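About Cestuvik

Who we are
What we do
How a session runs
Work with us

Cestuvik is a small company with one big interest: getting good examples of everyday handling work in front of learning systems. We started in August with 3 people, a kitchen and a long list of chores, and we have been adding to the list ever since!

Most of what we collect takes place in ordinary home settings. We like counters that look the way counters look when somebody has just come home with groceries, because a system that has only ever met a bare table will struggle in a real kitchen (and so would we).

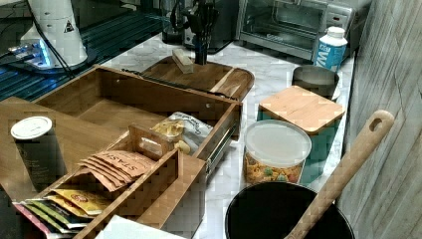
Rutger Hendriks
Founder and collection lead, Cestuvik
Updated Nov 6, 2022

I get asked a lot what we mean by an "example." For us it is one attempt at one small job, from the moment the arm sets off to the moment it lets go, with the pictures, the joint positions and a plain sentence saying what was wanted. "Put the tea packet back in the organizer." "Move the spoon to the other side of the pot." Somebody guides the arm through it, somebody else watches and writes the notes, and then we move things around and do it again.

The moving around is my favorite part. If the teal container always stands in the same corner, the system will learn the corner and ignore the container. So we shuffle. Boxes get turned, lids go on and come off, the snack mix trades places with the cutting board. We have a program for this called Flidlow that deals out a fresh layout before every attempt, and it has no sense of good housekeeping at all. It once asked for five tea packets on top of the toaster oven. We said no to that one and wrote a rule.

Our kitchen collection is called Giseo. It holds 3,666 finished attempts so far, spread over 27 jobs, and every one of them has been watched from start to end by a person who was not guiding the arm that day. That takes time, and I would not trade it for a bigger number. A second pair of eyes catches things like a packet that went in backwards, or a sentence that says "left" when the arm clearly went right.

We keep the failures too! A dropped packet or a grip that slides off a lid gets its own tag and stays in the collection with a note on what went wrong. For a while we threw those away, and the first systems trained on our data had no idea what to do after a miss. They would carry on with the job holding nothing. Now we also record recoveries, where the person guiding makes a poor grab, backs off and tries again.

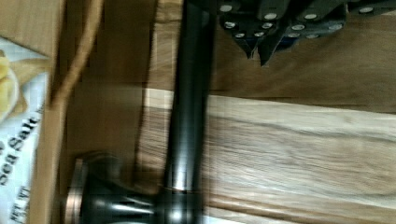 Views from close to the fingers matter a great deal to us. A room camera gives the general layout, but the last inch before contact is where most jobs are won or lost, and a hand can easily block the room camera at just that point. Close views come with their own troubles – blur when the arm moves fast, glare off shiny metal, a package that shows only half of its lettering. We leave those parts in. A system working in somebody's home will get blur and glare as well, and it may as well meet them early.

Everyone who guides an arm here learns on the job. New people spend their first 12 sessions next to somebody experienced, starting with big light things and working toward the fiddly ones. No engineering background is needed. Patience helps, and so does having cooked in a cramped kitchen. We swap places often, partly to rest our hands and partly to get different habits into the data. I come at a handle from above every single time, and Giseo would be a poorer collection if it were all mine.

Teams who use our data get the written sentences, the failure tags and the layout from Flidlow along with the recordings, plus the notes in whatever words the note-taker used. Some of those notes are very short. "Spoon again" is a real one.

What's next? More rooms, I hope. We are putting together a list of laundry and desk jobs now, and we would like to try longer chores where one step depends on the step before, such as opening a container, taking something out and closing it again.

If you work on learning systems and want to know whether Giseo fits your project, write to us through the contact page and tell us what your arm has trouble with. If you would like to come and guide one, use the same form and pick "Sessions" from the menu. We answer both kinds of mail ourselves, usually within the week.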